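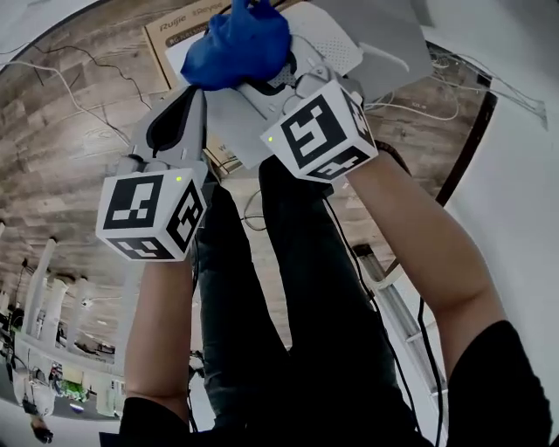

Sota Sekiguchi asked before anything else whether we could keep the cloth-and-device task going past the end of the month, as it is the first one where he has really looked forward to replaying the day's takes. General agreement around the table. Moved up the agenda for that reason.

Minutes, Kudo data group
2018-06-30
Notes shared afterward with the Botunitz team

1. Minutes of the last meeting
Accepted with one fix: the upload script is called Cleltadari, with one t. Sorry!

2. Two-handed takes
This took up most of the meeting and it was a great discussion. The task now has 4 variants, and the wipe-and-turn variant is the one everybody wants to talk about. When both grippers are on the device, one hand has to hold while the other gives a little, and the first Jusum model trained on our takes has started to pick up that timing. It still lets go too early on the turn, but it waits for the second hand before lifting, and last month it did no such thing. Very exciting to see.

Points raised:
- Slow takes are fine. Hesitant takes are fine too, as long as the operator finishes. Please don't throw out a take just because you had to regrip. The regrips are some of the best material we have.
- Keep the marker cubes clear of the cloth. Tracking comes back after a short cover, but a long one leaves a hole in the path and the take gets dropped at import.
- Start and end with both hands still for 2 seconds. Several of us (the minute taker included) keep forgetting the end.
- Cloth handling gets its own label from now on. "Soft object" was too broad and was mixing cloth with bags and cables.

Agreed: the task continues through July, all 4 variants, and we add a fifth only if the turn improves.

3. View from the gripper cameras
We went through a set of gripper views next to the head views. The gripper view is wide enough to take in the walls and ceiling as well as the work, and there was a lively back-and-forth over whether to crop.
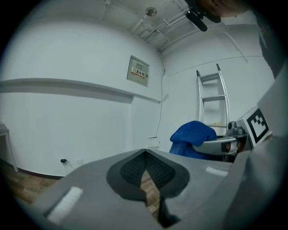 Item 3: gripper camera view, blue cloth and ladder behind.

For cropping: smaller files, quicker training runs, less for the model to get hung up on. Against: the room edges help line up the two hands when a marker is missed, and we can always crop later. The second argument won. We store the full view and crop at training time. Jusum will be run both ways on the same takes so that we have a proper comparison instead of a hunch.

There was also a wish for more changes of background. Moving to another part of the room between batches costs next to nothing and everyone was happy to do it.

4. Import and labels
Cleltadari now rejects takes where the two gripper clocks disagree, and it says which side is off. Big cheer for this. It flagged 9 takes on its first run, and 3 of them could be saved by shifting the left side. The other 6 will be recorded again.

Label text: write what the hands do, in plain words. "Turn device, left holds" is perfect.

5. Actions
Sekiguchi: compare cropped and full views in Jusum, report back in July.
All operators: two still seconds at the end of the take, please.
Minute taker: add the cloth label to the list and send it to Botunitz.

6. Any other business
A request for a shared folder of favorite takes, good and bad, for new operators to watch before their first session. Warmly received. Folder to be set up under Kudo, with a line of text beside each take on why it was picked.

Next meeting in July, same room.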